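MEDIA RELEASE
May 18, 2020

Paltuvora swaps plastic for cloth, grocery packs go out in white bags from June

For immediate use

Good news for anyone with a drawer full of carrier bags! Paltuvora, the neighbourhood grocery packing service, is dropping plastic carriers and sending every order out in a washable white cloth bag. Starts first week of June. Applies to all 124 households now on the list, no extra charge, no forms to fill in.

The bags are plain white cloth with two straps, long enough to go over a shoulder. They fold down flat and can go through the wash with your tea towels. Each household gets 2 to begin with. One at home, one with us, swap them over at delivery. Simple as that.

"We've been talking about it for ages and kept putting it off," said Carys Gethin, who runs Paltuvora. "Cloth flops about. You can't just drop things in like you can with a box. So we had to sit down and work out the packing properly, which took longer then I'd like to admit."
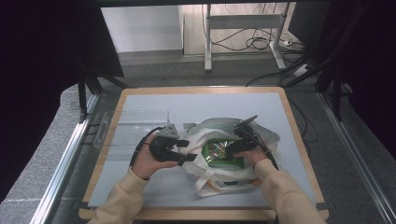
Packing order is the bit that matters most. Heavy things first, flat on the bottom. Packets and pouches next, standing up if they'll stand. Anything that bruises goes on top, or in a seperate bag if it's a big order. The straps get left hanging outside while the bag is being filled, otherwise they end up buried under the rice and you're fishing for them at the door.

Colour-coded tags are coming too, one per household, tied to the strap. Labels wash off, tags don't. Lorna Gillies at Skekmont is making them up now and we should have the lot before the changeover.

"My neighbours will be thrilled," said Hefin Mostyn, on the delivery list since the service opened. "The old bags always split on my stairs. Tins everywhere."

What customers need to do

Empty the bag the day it arrives if you can. Give it a wash when it needs one, warm is fine, no bleach. Leave it folded by the door on your next delivery day. Lost one? Tell us and we'll sort a replacement, first one's free.

Plastic carriers already in the storeroom will be used up for returns and wet items, then that's it, no more being ordered.

Orders, delivery times and the minimum spend all stay the same. Contact-free drop-off at the door stays in place as well, driver will ring and step back.

Spare cloth bags can be bought with your usual order from June. Price to be confirmed, we're favouring something close to cost.

Media contact: Idris Pritchard, Paltuvora. Interviews with Carys Gethin by phone, mornings best.

ENDS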